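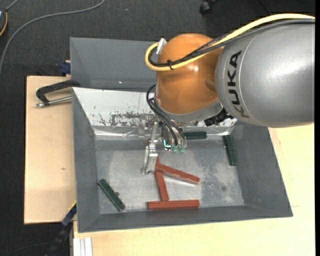 Araba Boateng wrote in after the previous instalment to say that her grasp data looked fine on paper, trained without complaint, and produced a picker that went for the middle of the bin every time. She had 3000 attempts. Her question was whether she needed more. Having gone through her logs, my answer is that she needed fewer attempts of one kind and more of another, and this page sets out how to collect them.

The method applies to any arm that picks blocks out of a bin with a two-way result: the grasp held or it did not. I assume the arm is already calibrated to the camera and that you can command a grasp by position, angle and depth. If not, go back to part two.

Before you start

Clamp the bin. A bin that creeps by a few millimetres over a long run will spoil the depth values, and you will not notice until training. Use clamps on at least two sides and check them at the start of every run.

Fix the camera and the lights. Close the blinds if there is a window. Worn or shiny metal in the bin floor reflects differently as the day goes on, and a model will happily learn the time of day.

Decide now what counts as a success. Mine: the block is still in the fingers after the arm has lifted to the clear height and waited two seconds. Write it down in the run file. Two people labelling by feel will disagree.

Step 1. Choose the objects

Keep the shapes simple and limit the colours to two. Bars are a good first choice, as they have an obvious right and wrong grasp angle. Do not add new objects halfway through a set. Start a new set.

Step 2. Vary the layout

This was the fault in the Boateng data. The blocks were dropped in by hand from above the centre and the walls of the bin were hardly used. Blocks that lie flat against a wall, lean in a corner or cross over one another are the hard cases, and they have to be in the set.

Use three kinds of layout:

Scatter: tip the blocks in from a cup, no correction.
Wall: push at least one block against a wall or into a corner.
Stack: lay at least one block across another.

Rotate through them in that order. Record the layout kind with each attempt, as you will want to split the results by it later.

Step 3. Sample the grasps

Do not let the current policy choose every grasp. It will repeat what it already knows. In Cullinane, the small logging script I use for this series, the setting is explore_share. Start with every grasp drawn at random within the bin limits, then bring the policy in once the first model has been trained.

Random grasps fail most of the time. Leave the failures in. A failed grasp with a correct label is worth as much as a good one, and early on the failures are what teach the model where the walls are.

Set the lower depth limit above the bin floor by hand, with the arm in slow mode. Set side limits too. The finger tips may clear a sloping wall at a point where the gripper body does not, so test each limit at full depth and at several wrist angles.

Step 4. Log each attempt

One row per attempt, written before the next one begins:

attempt number
image before the grasp
commanded position, angle and depth
reached position, angle and depth
finger opening after closing
result (1 or 0)
layout kind
stop flag

Save the reached pose as well as the commanded one. If the arm touches a wall and gives way, the two will differ, and you should train on the reached values.

The stop flag marks any attempt cut short by a force limit. Keep these rows but leave them out of the first training run. A stop is neither a clean success nor a clean failure.

Step 5. Reset

After each successful lift, drop the block from low height at a random point inside the limits. This gives a partial reshuffle at no cost. After every 80 attempts, pause the arm, step in and lay the blocks out again by the next layout kind. Cables and hoses should be checked at the same pause. A loop that catches on the wrist will pull the gripper off its angle slightly, and the log will show nothing unusual.

Step 6. Check the set before training

Plot the reached positions over an outline of the bin. You want cover right up to the limits – any bare patch will be a blind spot in the model. Then plot the grasp angles. They should be close to even.

My own last set ran to 1525 attempts. With the stopped rows taken out, 1467 were left for training. If you lose many more than that, look at the depth limit first.

Hold back whole layouts for testing, never single rows. Attempts made between two resets look much alike, and splitting them between training and test gives a score that is too high.

Part four covers training on the set and adding policy-driven grasps. The run file template is in the Cullinane folder under templates/bin_run.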